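April
By Noémie Melnyk

The folding starts before most of the building has had its coffee. At Petrenko, a laundry service that washes, dries and folds for households across the city, the first bags come off the truck at five, and by six Marlene Bélanger already has her sleeves pushed up. She has folded shirts for a living longer than anyone else on the floor. Last year, when the company announced that two folding machines were coming, she figured she knew how the story would end.

"I cleaned out my locker in my head," she says, laughing. "I had the whole speech ready!"

She never gave it. The machines, a pair of robotic arms built by a small firm called Sketamura, now handle towels, pillowcases and most of the flat stuff. In their best week so far they got through 3159 pieces. The week before, it was 2798, and the difference came down to one stubborn batch of bath mats that everyone still brings up at lunch. The staff named the first arm Alex. The second one has been through several names and is currently going without.

What Alex can't do well yet is shirts. A towel is a rectangle and stays one, more or less. A T-shirt comes out of a bag twisted up with one sleeve inside itself, and no two land the same way. So Bélanger and four of her coworkers now spend part of each shift as teachers. They pick up a hand-held gripper, two fingers and a camera, and work through the clothes with it, slowly, so that the software can learn from what their hands do. Some of that goes on at the plant, and some of it in ordinary bedrooms, with a T-shirt spread out on the bed and the rest of somebody's day lying around it.

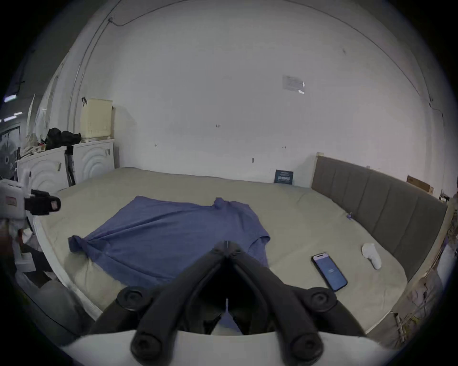 Does a job like this pay less than the one it replaces? It pays more at Petrenko, where the teaching hours earn a higher rate than folding, and the folders who chose not to teach kept their old wage.

Tanner Friesen, the floor manager, pushed hard for that arrangement. He started out on the sorting line himself, and he is the first to admit that the early months were rough. The arms stopped constantly. People who had been promised lighter work found themselves standing next to a frozen machine with a full cart behind them. One Thursday the whole line went down and the crew folded 450 pillowcases by hand before lunch, faster than the arms had managed all morning. There was some cheering.

Things have settled since then, and the changes are easy to feel when you spend a day there. The room is quieter. Francine Hiebert, whose wrists used to ache all weekend, now checks finished stacks and trains new hires, and she has gone back to playing the accordion (loudly, according to her neighbors). Bélanger has opinions about grip angles - strong ones - and the engineers at Sketamura have learned to call her before they change anything.

There are still worries. Two people left and their spots weren't filled, and nobody on the floor thinks that was a coincidence. Friesen says the plan is to take on more customers before anyone talks about fewer workers. Bélanger would like that in writing, and she has told him so.

For now she is busy with hoodies, which are next on the list. She thinks the hood will be trouble.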